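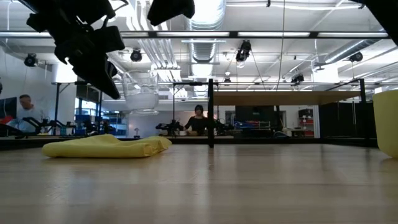 Do I need to be a good singer to join the Gradisitz Community Chorus this summer?

If you can hum along with the radio and land near the tune most of the time, you can sing with us. We place people by where their voice feels comfortable, and we teach every part by ear as well as from the page.

Call for Singers: The Kumden Songbook

Posted Thursday, March 11, 2021

We are looking for new voices in all sections, and yes, basses, we mean you especially! The chorus is putting together its first full outdoor program, a set of old river and mill songs from the Kumden valley, newly arranged for four parts by our director, Cheng-en Tang. Most of these tunes have only ever been sung in kitchens and at weddings, and a few of them were down to one handwritten verse when Cheng-en started asking around. They are a joy to sing. The altos get the melody in two of them, which hardly ever happens, and there's a rowing song in the middle of the set that speeds up until everybody is laughing.

What the project involves

Rehearsals start online, one evening a week, with recorded practice tracks for each part so you can go over the hard bits on your own time. Once the weather is warm enough we move outside to the lawn behind Eide Hall, spaced out and masked for as long as the county asks for it. Bring a folding chair and something to clip your music down with (the wind comes straight up the hill there). The concert is in August, at the old bandstand, which seats 300 on the grass.

We ask singers to make most rehearsals and both of the final run-throughs. If you work shifts or have small kids, tell us and we'll figure something out. Plenty of our regulars come and go.

Who can take part

Anyone 16 or older who lives in or near Gradisitz. Reading music is handy but not required. If you haven't sung since middle school, great, you'll have company. We would also love to hear from:

Fiddle, accordion and upright bass players for five of the songs
A page designer who could help lay out the printed songbook
Anybody whose family has a verse, a tune or even half a chorus that we've missed

Cost

Free. A small arts grant from the Brekix Fund covers the music, the practice tracks and the first 1000 copies of the songbook. Every singer gets one to keep.

How to sign up

Write to Gradisitz Community Chorus, P.O. Box 1449, or leave your name and phone number at the Eide Hall front desk. Tell us what you'd like to sing or play, and which weeknights are bad for you. There's no audition, just a short and friendly phone call with Cheng-en, who will ask you to sing a few notes of anything you like. Last year someone picked a cereal jingle, and she's now one of our strongest sopranos.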